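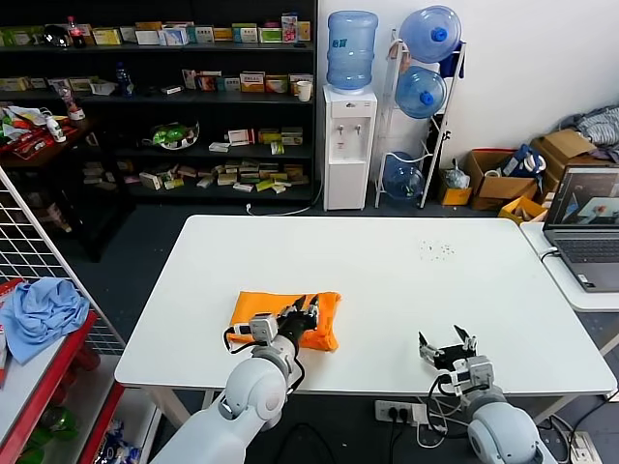 The white table at Clivetti, with an orange cloth on it and stocked shelves behind.

I went to the January open day at Clivetti expecting to be sold something, and I wasn't far wrong. The leaflet promised "a working look at folding and surface care," 12 stops in all. I lasted for four of them. The one I'd driven out for was the T-shirt table.

Liliana Galli was showing visitors through, and she told us a good table matters more than a good method. Maybe. I fold on my bed and my shirts look fine. She also quoted a price of $498 for a Kundell table in a similar size — for that money I'd want it to do the ironing.
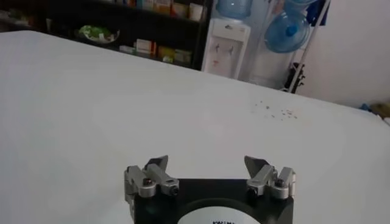
What bothered me more was the talk about cleanliness. If you're going to lecture people on surface care, wipe off the specks first. They were small, but on a white top they're the first thing you see, and next to a shirt you plan to wear they don't help the pitch.

I'll give them the shirt itself. Orange with white lettering is a fair choice, easy to follow from the back row. Whether the fold would survive a suitcase is another matter, and when I asked, Gianni Fiore handed me a brochure.

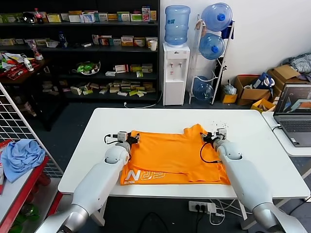
The fold, up close

Start flat, bring the body over into a rough rectangle, deal with the sleeves. My mother taught me much the same thing in nearly 9 seconds, without a parking fee.
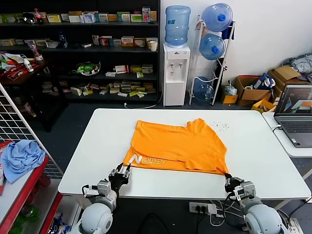 Orange T-shirt folded over, one sleeve still poking out at the corner.

I skipped the Orau talk after lunch. The Colombo bus leaves from the main gate at 4, if you don't want to pay for parking.

12 shares | 4 comments
Contact | © Clivetti Visitor Notes | Back to top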